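Review: the Balo scene randomisation kit for two-arm cells

The Balo kit from Delletti is sold to labs that train manipulation policies from demonstration and find that those policies fail when the background changes. It contains printed wall panels and table covers, a set of mounting clips for aluminium extrusion, and a script that tells the operator which combination to fit next. We used it for one study over the spring and finished in June.

The method under test was simple. One policy was trained on demonstrations recorded against a plain grey background. A second was trained on the same number of demonstrations, divided between 48 combinations of wall and table. Each set held 319 demonstrations of one task: pick up a marker with either arm and hand it to the other. Both policies were then run on wall and table patterns that appeared in neither set.

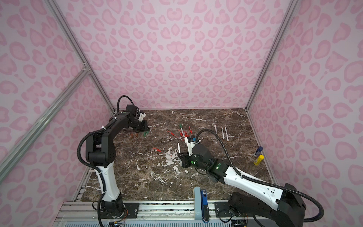 Two-arm cell with pink leopard-print walls and the brown marble tabletop. The right gripper is holding a white marker.

On unseen patterns the plain-background policy mostly failed at the first grasp. The randomised policy completed the handover in the majority of trials, with a small loss of accuracy on the original grey. Strongly veined table covers remained the hardest condition for both. White markers were missed more often than red ones on these covers, and we would have liked more designs of that type in the box.

Fitting is quick. A full change of walls and table takes up to 5 minutes, and the clips held through daily use. The printed panels are matt enough to avoid glare under our lamps. Two corners had begun to lift by the end.

The script is weaker. It logs combinations to a text file but does not check for repeats, and we recorded 3 of them twice before noticing. Export to Jindbridge works. Export to Rai drops the table field, which we restored by hand every Friday.

The kit changes appearance only. Lighting and camera position have to be varied separately, and our results say nothing about either.

Rating: 3 out of 5. Good panels, unfinished software.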